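Buenas prácticas en la mesa: ya está lista la guía de celdas de dos brazos
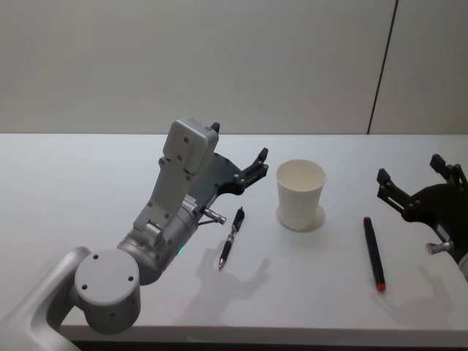

Dos pinzas, un vaso de papel, un bolígrafo y un rotulador de capucha roja sobre la mesa blanca.

¡Por fin! Después de muchas idas y venidas desde abril, el taller de Akirside estrena su guía interna para trabajar con dos brazos sobre una misma mesa. Son pocas páginas, escritas para leerlas de pie junto al equipo, y nos hace muchísima ilusión compartirlas con los compañeros de Urkevari y Quintana.

Lo que más cambia es la preparación. La mesa se despeja antes de habilitar los brazos y solo se dejan los objetos de la tarea. Los vasos se usan vacíos, siempre (sí, también en las demostraciones para visitas). Si hay que recolocar una pieza a mano, primero se paran los dos brazos, aunque solo vaya a moverse uno.

También hay reglas nuevas para la zona compartida: un único brazo dentro cada vez, salvo en tareas revisadas por dos personas, y velocidad reducida en la primera pasada de cualquier programa. Los tornillos de los dedos se repasan al empezar el turno y se apunta en la hoja 532.

La guía entra en vigor el lunes, 10 de septiembre de 2018. Hay copias impresas en la sala Runden, y las dudas y mejoras se recogen en la extensión 936. ¡Mandadnos todas las que tengáis!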